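**Can a machine do it yet? Household and shop chores, one by one**

We get this question at the Prumstead repair counter more than any other, so Ye-seo Seok and I wrote down where things stand. Tips for helping a machine along are under each chore. Most of them make the job easier by hand too.

**Vacuuming: yes, on flat floors**

A robot vacuum will keep a bare floor decent if you run it daily. It won't do stairs, and it does a poor job in corners.

- Pick up charger cables first. A cable wound into the brush is the most common repair we see.
- Cut hair off the roller once a week with a seam ripper. Scissors nick the bristles.
- Tape down rug fringe or fold it under.
- Empty the bin before it's full. A packed bin blocks the fan and the motor runs hot.

**Mopping: partly**

Fine for dust and light footprints. Dried sauce still needs a wet rag and a knee on the floor. Take the pad off when the machine is done and hang it up, or it will smell by the next day.

**Dishes: half the job**

The dishwasher has washed dishes well for decades. Loading and unloading are still yours. There are arms that can load a rack of matching plates, but a home sink has one lid, three odd mugs and a whisk.

- Scrape, don't rinse.
- Bowls face the center, knives point down.
- If glasses come out cloudy, try less detergent before you buy a different one.

**Folding laundry: not at home**

Towels are close. A machine that gets a towel square in front of it can fold it. Shirts out of a basket are another matter, and fitted sheets are hard enough for people. Ah-rin Jang does hers by tucking all four corners into one another, laying the whole thing flat and folding in thirds.

**Picking up snack wrappers: closer than it sounds**

A wrapper is light, shiny and a different shape every time you touch it. Two soft fingers can pinch one if there's a raised edge to get hold of. A wrapper pressed flat on smooth plastic is much harder. Two-handed work helps, with one hand holding and the other pulling.

By hand:

- Put the small wrappers inside the biggest bag and throw out one thing.
- On a bed, lay down a wipeable plastic cover before anyone eats there. Lift it by the corners so the crumbs run to the middle, then carry it to the trash.
- Wipe the cover with a damp cloth and a drop of dish soap. Dry it before you fold it or it sticks to itself.
- For oily crumbs on a bedspread, use cornstarch, wait an hour, then brush.

**Making the bed: no**

Big cloth, soft surface, pillows in the way. We haven't seen a machine do this one in a normal bedroom at a speed anyone would put up with. Pull the bottom sheet tight from the foot end first and the rest goes faster.

**Sorting screws and washers: yes, if you buy enough of them**

The vibrating bowl sorter at Makard does one size all day without complaint. For a mixed coffee can at home, it's still fingers and a muffin tin. I sorted 1,147 pieces last December and would have done better to throw out the rusty ones first.

- Run a magnet in a plastic bag through the pile. Turn the bag inside out to drop the steel.
- Bag anything you have more than 50 of. Leave the rest mixed.

**Sanding: flat panels only**

A machine can hold even pressure on a flat door for as long as you like. Edges and moldings are hand work. Wrap the paper around a piece of garden hose for inside curves, and don't go finer than 200 grit before paint - the primer needs something to grip.

**Sweeping the shop: no**

Shavings clog the small machines and a dropped screw stops them. Use a wide push broom and sweep toward the door. Mist the floor lightly first if the dust is fine, and keep water away from the saw. 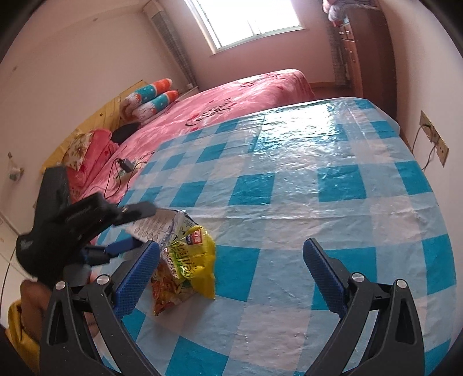 *Snack bags and a foil wrapper on a checkered plastic sheet, with two grippers.*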